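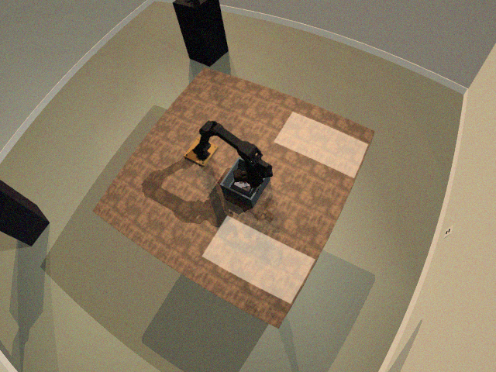

Trucos para que su colección de películas de artes marciales sobreviva al verano

Empiece por las cajas. Si huelen a humedad, sáquelas del armario y déjelas abiertas una tarde a la sombra. Al sol las carátulas se quedan azules, y bastante mal lo pasó ya el protagonista en el tercer acto.

Los discos se limpian con un paño de microfibra, del centro hacia el borde, en línea recta. Nada de círculos, por mucho que se lo enseñara a usted cierto maestro de karate del cine. Para las huellas de grasa (pipas, casi siempre) basta agua tibia con una gota de jabón. La pasta de dientes déjela para los dientes.

Los carteles enrollados se aplanan entre dos cartulinas, con peso encima, durante 11 días. Yo uso las enciclopedias, que por fin sirven de algo. Ni plancha ni secador.

Para quitar la pegatina del videoclub, calor suave y paciencia. Pumico va bien con los restos de pegamento en el plástico, pero no lo acerque al papel: así perdí una carátula japonesa, y todavía me duele.

¿Cintas VHS? De pie, rebobinadas y lejos de los altavoces. Tengo 186 y en casa se habla de ellas como de una enfermedad.

3 jul 2020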